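# Folding Without the Robot

Cloth has been a poor fit for robot learning because the training data is hard to get. A teleoperated arm produces good recordings slowly, and it produces them in whatever room the arm is bolted to. The Kurnthorpe study, released on 3rd December, tests a different split of labor. People record the demonstrations with a hand-held gripper in their own homes, and the arm enters only when the trained policy is ready to run.

The gripper is a parallel-linkage design with two padded fingers and a wide-angle camera mounted behind them. The same fingers, pads and camera mount are fitted to the arm at test time, so the policy sees nearly the same view in both cases. Gripper pose is recovered from the video and an inertial sensor. Finger opening is read from the image. No joint angles are recorded, and the policy predicts motion relative to the current gripper pose.

Fahad Bangash, who led the work, set the collection target at 3000 demonstrations across 24 homes. Each one covers a single garment, from spread flat to folded. Collectors were told to work on whatever surface they would normally use and to leave the bedding as it was.
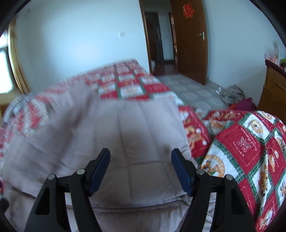 Bedding turned out to matter more than garment type. The first policy, trained on plain tabletops only, learned to find a garment by contrast with its background. On a patterned blanket it often closed the fingers on the blanket. Adding home recordings removed most of those errors, even when the total number of demonstrations was held fixed.

Quilted garments remained a separate problem. A thin shirt can be pinched at a hem and carried over in one motion. A padded jacket has thickness that changes under the pads, and the stitched channels tend to set the fold line wherever they please. The policy needs to open wide, approach low and close on both layers. Early versions caught the outer layer and left the lining behind. Bangash's group dealt with this by weighting the last part of each approach more heavily during training, where small errors in height decide the grasp.

The study compares two policies built on the same network. Giletti receives only the current camera image. Moleo also receives a short history of images and past gripper poses. On thin clothing the difference between them is small. On padded clothing Moleo does better, chiefly after a missed grasp: Giletti tends to repeat the same attempt, while Moleo shifts its approach before trying again.

Evaluation used 7 garments that appear nowhere in the training set, folded in 2 rooms that were also held out. A run counted as a success if both sleeves ended inside the body outline and the hem lay within a set distance of the collar. Human scorers worked from the final overhead image and did not know which policy had produced it.

Several limits are stated plainly in the report. Pose recovery fails when the camera moves quickly past a blank wall or a washed-out window, and those recordings are discarded in full. The filter may therefore favor slow collectors. A single gripper cannot hold one edge while pulling another, so large items such as sheets were left out. The hand-held tool also gives no force reading, and the policy has no direct way of knowing how hard it is pressing into a mattress.

A force-sensing pad, named Akbari after the lab bench where it was first assembled, is in trials now. The group plans to collect with it through June, starting with padded garments, and to retrain both policies on the combined set.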